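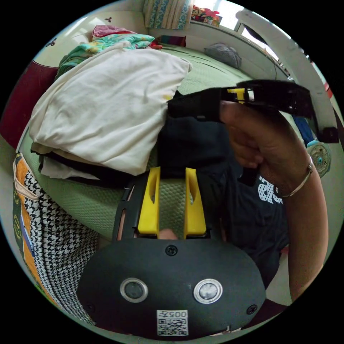 5 min read

Clirkulum field gallery: bedrooms, February batch

Bedroom. Two hand-held grippers over a light green bedspread, the nearer with its yellow fingers upright and the second held level in the right hand. White cloth and a pile of coloured clothes on the bed.

Clirkulum is the household handling set put together by Natberg at its Jarman office. It is used to train two-arm policies on jobs done with cloth: folding, sorting, stacking and putting away. The February batch was recorded in lived-in bedrooms, by people working with a gripper in each hand. No arm is present at this stage. The notes below give the conditions under which the batch was gathered and how it was cut down afterwards.

Hardware

Each operator carries a pair. The fingers are tall, flat and tapered, with a long cut-out in each plate, and they are printed in yellow so that the tips can be found easily against bedding. Dark fingers were tried in an earlier batch and were hard to separate from shadows in the folds. The housing is black and grey with two round lenses set side by side on its face, and a small label with a code below them. The code is read at the start of a session and written into the header of every episode, so that a fault in one unit can be traced later without watching the footage.

A strap is fitted to take some of the load off the hand. Operators with small hands tend to tighten it too far and lose wrist rotation after a quarter of an hour. The present rule is that the wrist must turn freely through a half circle with the fingers closed. Jewellery is allowed if it sits clear of the strap.

Tasks

Operators receive a short card with the name of the task and the end state. The card does not say how to get there. Tasks in this batch were:

Fold one flat item and leave it on the bed.
Take one garment from a pile and lay it flat.
Sort a pile into two stacks by colour or by type.
Move a folded stack from one end of the bed to the other.
Turn a garment the right way out.

The last of these was dropped early. Most attempts ended with the operator putting a gripper down and finishing by hand, and an episode with a free hand in it cannot be mapped to the arms.

Rooms

Rooms are recorded as found. Operators are asked not to tidy, change the bedding or clear shelves, and curtains stay wherever the household keeps them. A window behind the bed costs some contrast in the afternoon. That is accepted, as the arms will have to work under the same light. Mirrors are the one exception and are covered with a plain sheet. Reflected fingers were being tracked as a third gripper.

Patterned cloth is useful. A check or a strong print shows where a fold line lies and lets the tracker recover after the hands cross. Plain white cotton is the hardest material in the set. It loses its edges when heaped, and two layers look much like one. White items are kept in for that reason and are tagged separately, so that results on them can be reported on their own line.

Counts

537 episodes were recorded in the batch. After review, 399 were kept for training. Of those kept, 249 are folding episodes and the rest are divided among the other tasks. No balancing has been applied. Anyone training on the full set should weight the tasks or expect a policy that folds whatever it is given.

Review

An episode is rejected when any of the following holds:

Either gripper is put down before the end state is reached.
Track is lost on one unit for over 2 seconds.
A bare hand touches the item.
The end state on the card is not met and the operator stops the recording anyway.
A face or a readable document is seen at any point.

Slow episodes are kept. So are fumbles, provided the operator recovers with the grippers. A dropped corner that is picked up again is among the more valuable things in the set, and reviewers had been deleting these as mistakes until the guidance was reworded. Some of the earlier deletions were restored from backup — the restored ones carry an R in the episode name.

Processing

Tracks are aligned between the left and right units using a clap of the fingers at the start of each episode. The clap is trimmed from the released version. Finger width is normalised from zero (closed) to one (fully open) for each unit, and the calibration is repeated whenever fingers are changed. Printed fingers wear at the tips, and a worn pair will report closed while there is still a visible gap.

Episodes are then passed through Gelton, the in-house replay tool, which checks whether the recorded paths can be reached by the arms on the test bench. Paths that reach across the full width of a double bed often fail. They remain in the set with a reach flag, and the loader skips them by default. They can be switched back on for work that only needs the images.

Known problems

Left and right were swapped in a small number of session headers. The motion data is correct and only the label is wrong. A corrected index is supplied with the batch and should be used in place of the original.

Colour varies between units. The two lenses on a housing may also differ slightly from each other, and no correction has been applied in the release. Users who need matched colour should fit their own using the calibration card shown in the opening moments of each session.

Fan noise is present on many of the audio tracks. Audio is not used in training and will be left out of the next release.

Access

The February batch is held with the earlier kitchen and hallway batches and uses the same file layout. Requests go through the Jarman data desk. State which tasks are needed and whether the reach-flagged episodes should be included.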